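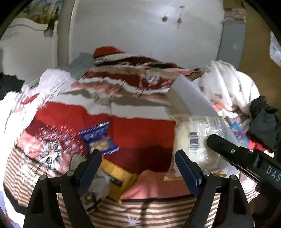 Can you visit the Holmgren bedding works in Nindon without booking?
Only on the open day in February, when the gate is open from 10 in the morning and you just walk in. The rest of the year it's groups by appointment.

Quick write-up before I forget it all. Got the early bus out of Varkham, 46 minutes, stop is right across from the gate. Free entry, paper sticker for your coat. Coffee in the yard, weak, hot. Rain.

They split you up by sticker color. Mine went to the cutting hall first. Long tables, fabric coming off rolls wider than I am tall, a woman smoothing it flat with both forearms before the blade came down. Loud. They hand out foam earplugs and you want them. You stand behind a yellow line and the guide shouts. I caught maybe half.

Then filling. This is where the comforters get fat. Shells go on over a nozzle, fill blows in, somebody shakes the thing by its corners and it goes on a scale. The guide passed one around before it had been quilted and all the fill slid to one end like sand in a sock. After quilting it stays put. Felt both. Big difference, and I'd never thought about what the stitching was for.

Printing was shut off for the day, which was a let down as it was half the reason I went. They had the screens leaning on a wall though and let us pull out strike-offs from a bin. Lots of florals. Lots of beige.

Best part by a mile was the bedroom sets at the far end. Not the perfect hotel kind with nine cushions. The beds are messy on purpose, the way a bed looks when someone has spent an afternoon on it. My favorite had a comforter in bold bands of red, coral-pink, white and taupe, with a huge white burst on the left side, like a dandelion gone to seed, in thin black lines. Fluffy white-and-pink fleece bunched up at the edge. A red knit beanie up on the fold. Gray plush toy leaning on a yellow cardboard box, a blue snack packet close by. My bed in February, basically.

I'm not usually a red person. But the pattern holds up to clutter – you can drop stuff all over it and it still looks like a bed. A plain white one would of looked like a yard sale. The narrow brown and cream stripes go with it better than you'd guess too, the stripe has a small white starburst on it that picks up the big one. Took me a second look to notice.

Asked at the desk if the banded one is for sale. It is, under the name Hernier, twin and queen, king coming later. $80 for the twin at the factory shop, $100 queen. Washes at home if your machine is big enough. Mine isn't. Laundromat then.

Factory shop is in the old boiler house. Get there early or don't bother, by noon the seconds table was picked to bits. Seconds have a snipped label and a strip of tape over the fault. Most faults I couldn't find even with the tape pointing at them. Pillowcases 3 for the price of two. I got a set in gray-blue and one fleece throw, pale green, and then had to carry them around the rest of the tour under my coat. Leave the shop till last. Or bring a big bag, they only had paper ones and see above re: rain.

Lunch was soup and a roll from a trailer. Nearly missed the laundering talk because of the line. Notes from that, as scribbled:

– fleece: cool wash, no softener, shake it out, never the hot dryer
– comforters: low heat, long time, take it out and turn it halfway
– knit hats: flat on a towel (someone asked, not their product but they anwsered anyway)
– crumbs: shake outside before washing, they get into the quilting lines and stay there

That last one got a laugh from every parent in the room.

Getting around: floors are flat, one ramp to the sets, restrooms only at the gate end. Kids ok but not in the cutting hall. Very small parking lot. The bus back is hourly and leaves at ten past, I ran for it with a wet paper bag and made it.

Would go again if the print room is running. Going to measure my bed tonight and think about the queen.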